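Sorting the Flatware at Jundlow: Notes on a Shared Cutlery Tray 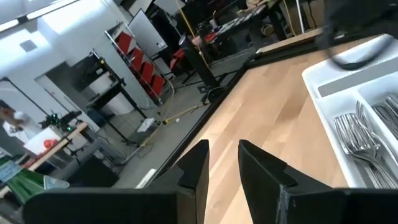

The white tray on the butcher-block counter, with the forks in one compartment.

Readers of this blog will know that my earlier entries on the workroom at Jundlow dealt with shelving and floor space. The present entry concerns a smaller matter, the cutlery tray, which has occupied more of my attention this spring than I would have expected when I took over the household side of the room.

Jundlow is a shared workroom with a counter at one end where meals are taken. The lease gives its area as 1,532 square feet, and the counter accounts for very little of that. It is nevertheless the part of the room that everyone uses. When the counter is in order, people put things back. When it is not, mugs and mail begin to collect on it by noon.

The former arrangement consisted of a deep drawer in a cabinet purchased from Bredell, a local dealer in used office furniture. All flatware went into this drawer without division. Forks lay across spoons, the spoons slid to the back, and the drawer would jam on a raised handle at least once a day. The cabinet was returned to Bredell in March, and the flatware was moved to a plastic tray that stands directly on the countertop.

The tray is white, with raised walls and dividers inside. I considered a bamboo model of similar layout, sold by Kanaujia, the kitchen supply store two streets over, and decided against it. Plastic may be rinsed in the sink and returned to service immediately. Wood of that kind requires drying, and I have seen what becomes of a bamboo tray when damp spoons are put away in it for a year.

The forks are kept stacked in one compartment, with all of the tines facing the same way. This was adopted as a rule after some discussion. Several members preferred the handles toward the user, on grounds of hygiene, and I have no objection to that view. The direction matters less than the agreement. A stack of forks that all face one way takes up half the width of the same forks dropped in at random, and it may be lifted out in one hand when the table is being set.

The set in use is from Idis. It was chosen for its plain handles, which nest well, and for the fact that single replacement pieces may be ordered. We began with more teaspoons than we have now, as is the case in every shared kitchen I have known. An order for 21 teaspoons was placed at the beginning of the season and has since been received.

A word should be said regarding the countertop itself. It is pale butcher block, made up of long strips that vary a little in tone, and it has a thick black rim along the edge. The surface is oiled at regular intervals. Plastic has one disadvantage on an oiled surface – it slides. Two strips of thin rubber liner, cut to the length of the tray and laid beneath it, have corrected this. The liner should be lifted and wiped when the counter is cleaned, as crumbs gather at its edges.

The wider room follows the same principle of open storage. The red rack against the white wall holds red bins, and the bins have been in place long enough that members no longer ask where things are kept. I had thought of labeling the cutlery compartments in the same manner as the bins in the supply closet, but a compartment full of forks does not require a label. The difficulty arises only when it is empty, after a large lunch, and the first person to unload the dishwasher must decide. I have asked that one fork be left in its place at all times.

As to cost, the tray, the liner and the replacement teaspoons came to around 307 dollars less than the fitted drawer unit quoted to us in the winter. The balance has been put toward a second tray of the same pattern, intended for serving spoons and the bread knife, which at present are kept in a jar by the sink.

The second tray has been ordered and will be placed at the other end of the counter. Measurements of both, together with the liner dimensions, will be added to this page once it has arrived.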